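I have finally finished the Geraghty book, all 700 pages of it, and I can't stop talking about it. My poor family. If you have ever wondered what happens inside an embassy in the week after a government tells half its staff to pack up and go home, this is the one to read!

The short version: two countries, which the author calls Irkunus and Reltotari to protect the people who talked to her, fall out over a fishing boat. One calls in the other's ambassador. Letters are exchanged. Then the expulsions start, and a consular officer named Edmund Bednarek has to work out who will stamp passports when everyone who knows how to stamp passports is on a plane.

I love this stuff. I know most people glaze over at the word "consular", but the chapter on the 47 families who had to leave is as gripping as any thriller. Kids pulled out of school mid-term, a cello that wouldn't fit in the hold, a dog with the wrong papers (the dog is fine, I checked the index).

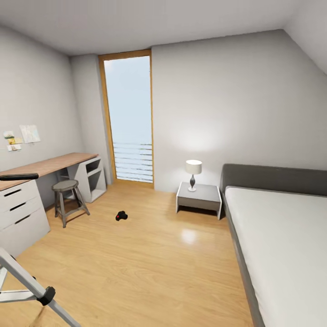
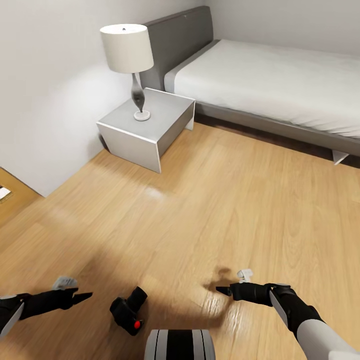
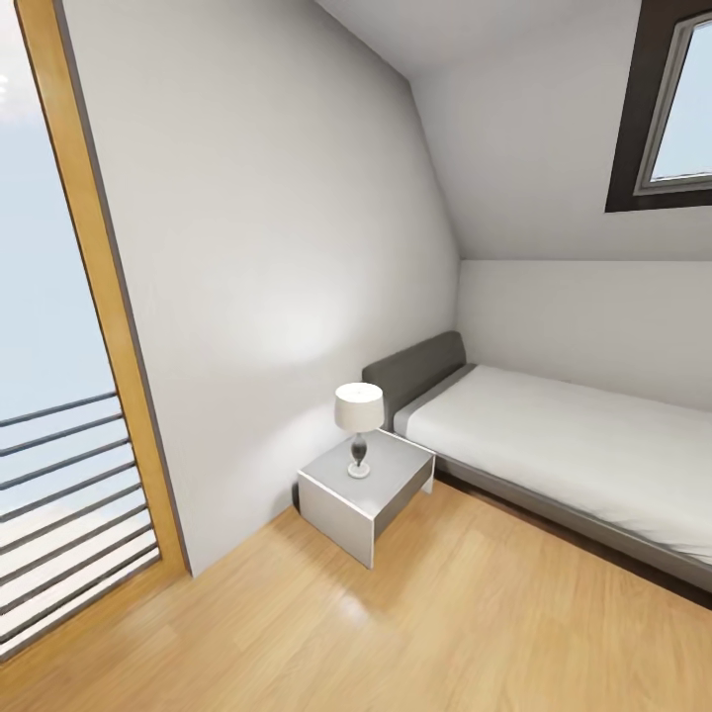
What surprised me most was how polite it all is. The notes that pass between the two ministries open with paragraphs of compliments, even when the next line is telling somebody to clear out. Bednarek kept copies of the lot, 1,076 pages by the end, and he went through them at night in the attic room he'd been given. He underlines every "avails itself of this opportunity" in pencil. By the third chapter I was cheering whenever one turned up.

The middle section on the Girkitz talks does drag a bit. There's a long argument over who sits where, and I could have done with a map. Stick with it though, because the bit where both delegations get stuck in the same hotel lift is wonderful, and it leads straight into the deal that got the first visa desk open again. There were 900 people in the queue that morning!

My copy has gone to my sister, who wants it back in time for her book group in August, so the rest of you will have to try the library. I've already started on the author's earlier one, about honorary consuls. Two chapters in and there's been a very tense scene involving a flag and a borrowed ladder.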